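Slide 6. Wiping task, robotics club

Start with who did the work. Yufang Long and Chunhua Jia, two of our 4 second-year members. The project name is Grirkorlow. Say it slowly, people always ask.

The task: pick up the eraser, wipe marker off a board lying flat on the table, put the eraser down. The students do it by hand with the gripper, and the arm learns from those recordings. We have 458 recordings so far.
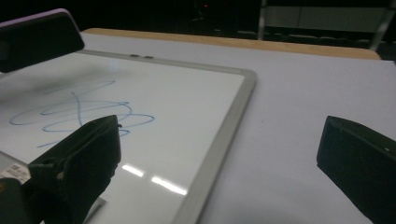
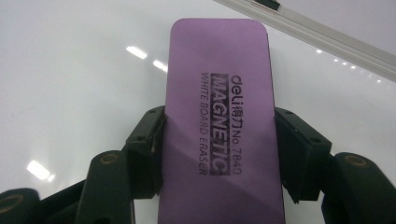
Glare was our biggest problem. Chunhua tried turning the board, then dimming the lights. Dimming helped more. Mention the December demo at Medadholm, where we had no control over the lights.

Second problem was pressure. Push too lightly and the ink stays. Push too hard and the board slides. Tape under the corners fixed the sliding.

Pause for questions, then go to slide 7 (budget, parts from Jandent).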